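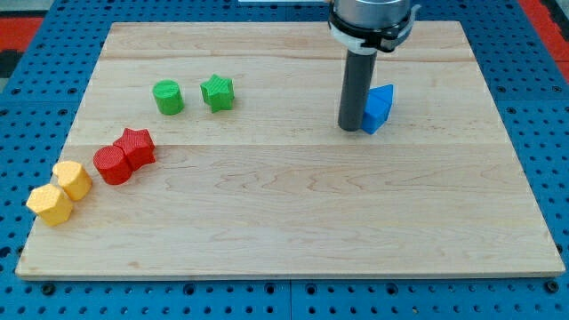 *Fig. 1. Maple-colored board on the blue pegboard surface.*

### Unit 5: Reading a plank board

Handout, G. Testa, Cirby workshop course

Find the seams first. In Fig. 1 one runs across the board near the middle and another sits near the back. Both are faint. Follow each one with a fingertip on your own board and mark any spot where you feel a step.

Then look at the grain. Wavy figure and small dark knots, as in Fig. 1, are fine for a practice board. Circle the knots in pencil.

Check for flatness with the 500 mm straightedge:

- along the planks
- across the seams
- corner to corner, both ways

Write the largest gap on your sheet. Keep the sheet, we use it again in Unit 13 when we do edges.

Boards go back on the Amaral rack, face up. Sheets are due in May.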